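Titberg Girville 70 Wireless Controller

Price: £70
In stock, dispatched Wednesday

We sell a lot of game pads and we've got tired of the claims printed on the boxes. The Girville 70 comes with more of them than most, so we kept one behind the counter for a month before deciding what to put on this page.

The maker promises "zero drift for life". We don't believe it. The sticks use magnetic sensors, and those do wear better than the older kind, but the warranty covers 19 months, and that's a funny length for a lifetime. Ours is still centred properly. Ask us again next February. 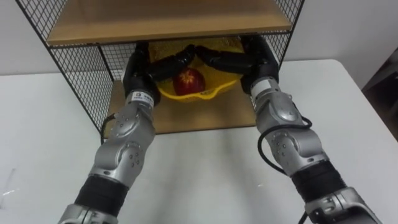

Two arms reaching in around the yellow basket, apple inside.

Battery life is given as 70 hours. We suspect that was measured with the rumble off, the lights off and possibly the player asleep. With rumble on, ours needed charging long before that. It charges over USB-C and you can play while it does. No cable in the box, which at this price is mean.

The back paddles are good. They click cleanly and you can set them on the pad itself without going near the Petrauskas app. We'd leave the app alone unless you need an update. It wants an account, it wants your email address, and the "pro tuning" page is two sliders. 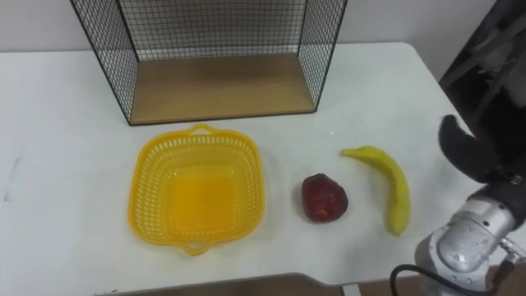 Storage is the other thing Titberg would like to sell you. The Clumier dock costs extra and holds one pad upright next to the telly. It charges no faster than a cable. If all you want is somewhere to put your controllers, a wire shelf with a wooden floor and a plain yellow plastic basket in front of it would do the job, and you'd have room for headsets too. We stock the dock for people who ask.

What you get
Controller, USB receiver, two spare stick caps, leaflet

Works with
PC and Android. Console support is "planned". Please don't buy it on the strength of that word.

Weight: 119 g without the battery pack, according to the maker
Battery: 3000 mAh, removable
Colours: grey, dark green

Returns
Unopened within 19 days. If a stick starts drifting, bring it back and we'll deal with Titberg for you.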